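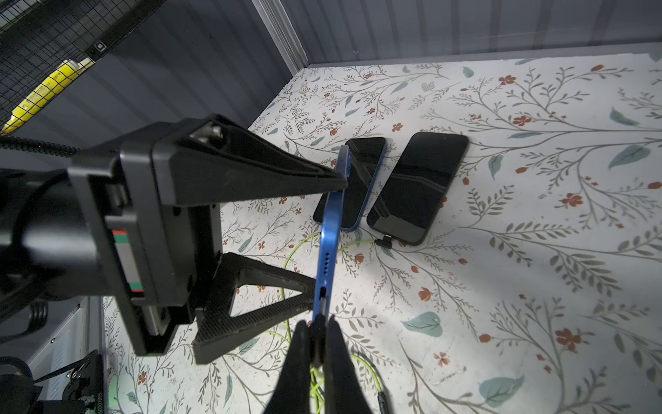 Old Phones, New Homes: The Summer Drawer Clear-Out

Everybody has the drawer. You know the one, with the dead batteries and the takeout menus and, somewhere near the back, a phone you stopped using two upgrades ago and couldn't quite bring yourself to throw out. Well, this is the month to open it! The Arnwood phone table is back, and we are so happy with how it's going that it gets the top spot in this issue.

If you missed it last year, the idea is simple. You bring in any smartphone you no longer need, with its cable if you still have it, and we get it ready for somebody who could use one. Last summer 418 phones came through (a wonderful number for a town our size), and most of them went on to new owners in Arnwood and over in Keltden.

The tablecloth is back too, the white one with the teal leaves and the little rusty-orange flowers. Several of you asked about it after the spring issue. It came from the Marchand Street rummage sale, it cost $2, and it makes sorting phones feel a bit like having people over for lunch.

Getting a phone ready at home doesn't take long, and it's a huge help to us if you can do it first. Charge it up. Save your photos and contacts somewhere else. Sign out of your accounts, then do the factory reset from the settings menu. Please sign out before you reset! A phone that's still tied to an old account can ask the next person for a password they don't have, and then it sits in our box until we can reach you.
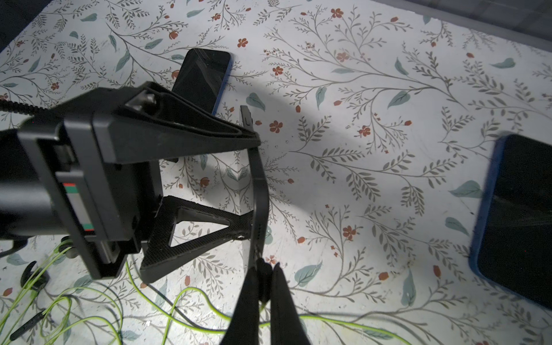

Take the case off as well, and wipe the screen with a soft, dry cloth. Scratches are fine. A phone with a scuffed screen can still make calls, show a bus schedule and take perfectly good pictures of somebody's grandkids. If yours won't turn on at all, bring it anyway and tell us, and we'll put it in the recycling bin. The one thing we can't take is a phone with a swollen battery. The county drop-off site handles those.

And cables! We never have enough cables. Long ones, short ones, the ones with the bent plug, the brightly colored ones your kids picked out, we want them all. Tie each one in a loose loop or it will make friends with every other cable in the bag (ask us how we know). If you can't tell what a cable goes to, toss it in with the rest. Matching them up is secretly our favorite part of the afternoon.

The next open table is Sunday, June 30, 2024, from 1 to 4 in the side room of Stistuna Hall. Come in by the parking lot door. You can drop your phone and run, or pull up a chair and we'll go through the reset with you. We'll keep a drop box at the hall through the end of August for anyone who's away that weekend, so please put your name and number in the bag with the phone.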